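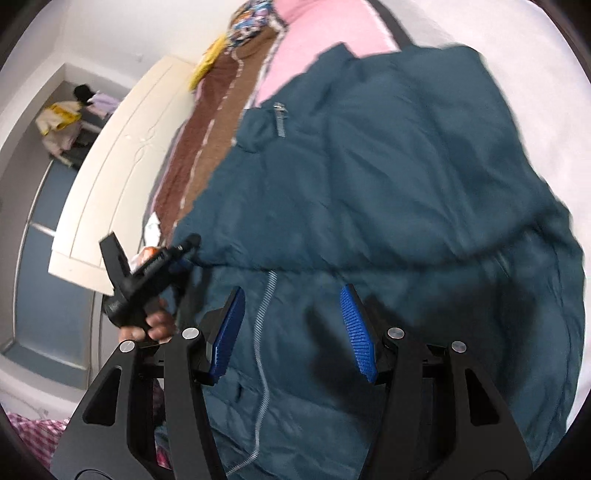 Forier Brings Its Vadcombe Desk Line Back, Now With a Matching Bookcase

The Vadcombe writing desk is back in the Forier catalog this November, and it has company. The furniture maker has added a tall bookcase, a two-drawer file cabinet and a narrow wall shelf to the line, all in the same walnut finish that made the first desk so easy to love.

Anyone who tried to buy the original will remember how quickly it went. Forier built only 300 of them, sold them through a handful of stores, and then moved on to bedroom pieces. People kept asking. Shops that had carried the desk kept getting calls long after the last one left the floor, and a few owners who put theirs up for resale had takers the same morning.

"I still have the sample in my own study, and my kids do homework on it," said Ertuğrul Oral, who drew the first Vadcombe and came back to work on the new pieces. "The drawers had to run smoother this time. I was stubborn about that!"

He was right to be. The new drawers glide out all the way, so you can reach the envelopes at the back without pulling the whole thing into your lap. The desktop is a touch deeper as well, at 28 inches, with enough space for a monitor, a lamp and a notebook lying open in front of you. The legs keep their gentle taper, and the little cubby under the top (a favorite with owners of the first version) has stayed exactly where it was.

The bookcase may be the real treat. It stands on the same tapered legs and is 30 inches wide, a handy size for the awkward bit of wall beside a door or window. Four of its shelves move up and down on metal pins and one is fixed in the middle to keep the sides straight. There are glass doors on the lower half if you want them, or you can leave it open and let the books show. The back panel is finished too, so it can stand out in a room as a divider.

Two finishes join the walnut. Soylu is a pale, creamy oak with plenty of grain showing, and Prilard is a deep green paint with a soft sheen that looks wonderful with brass knobs. The file cabinet comes in all three. The wall shelf is walnut or Soylu only for now, though Forier says green could follow if enough people ask for it.

Assembly is light. The desk arrives with its drawers already built and the legs bolt on from underneath, a job that takes roughly 30 minutes with the wrench in the box. The bookcase needs two people and a bit more patience, plus a wall strap that Forier includes and asks every buyer to use.

Stores that carry the line will have the desk and bookcase on display first, with the file cabinet and shelf coming a few weeks later. Finish samples are free at the counter, and they are worth taking home, as the Soylu oak looks quite a bit warmer by lamplight than it does under shop lights.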